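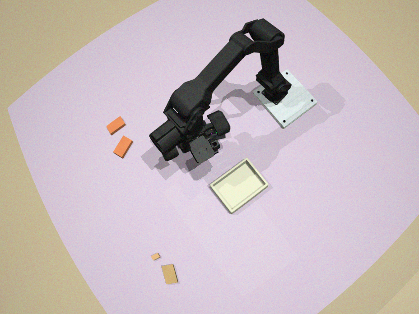
Catherine Morrison wrote to us that she had expected the arm to take over her bench, and what it took over was the part of the job that made her wrists ache by lunchtime. She still runs the bench. She decides what goes on which tray, and the arm puts it there.

Illow Bench Arm
For kitting, sorting and tray loading

The Illow is a small arm on a square base plate that bolts down at the corners. It picks flat parts off a work mat and sets them in a shallow tray, and it does this all day without getting bored, which we find wonderful after years of doing it by hand ourselves! We build it at our shop in Carnoston, and the first ones went to work on our own packing line before we sold any.

Set up the job before you set up the arm

Every Illow comes with Grelum, the program you use to lay out a job on screen. You put down the mat, the parts and the tray, turn them any way you like (parts on a real bench are never straight) and watch the arm run through it. Change the tray angle, run it again. Operators tend to be better at this than engineers, as they know where the parts really end up at the end of a long shift.

Manuela Longo set up her first job in Grelum over two coffee breaks and then moved the tray closer to her own side, where she checks the kits. We liked that layout so much that we now ship it as the starting one.

What changes on the floor

Less reaching and less counting under your breath. More checking, more fixing of odd jobs that used to wait, and more say in how the bench is laid out. There is new work too, and you should plan for it: somebody has to keep the mat clean, teach new parts and stop the arm when a batch looks wrong. Give that person time for it. At Dimaculangan, the second shop to take the Illow, Ravindra Tomar and Satish Vashisht trade that role every week, and both of them have changed the jobs they were given for the better.

Please talk to the crew before you order. We're happy to join the call and bring a few layouts along.

Details

Reach: 710 mm
Parts: flat blocks, tiles and small plates
Mounting: square plate, four bolts
Job memory: 1000 saved layouts
Training: 2 days at your bench, operators first
Finish: matte black
In the box: arm, base plate, gripper, work mat, Grelum license
Trays: sold separately, in packs of 20

Lead times are longer in December. For a trial layout with your own parts, send a few measurements to Kusum Bhatt at the Carnoston shop and she will build it in Grelum and send it back for your crew to play with.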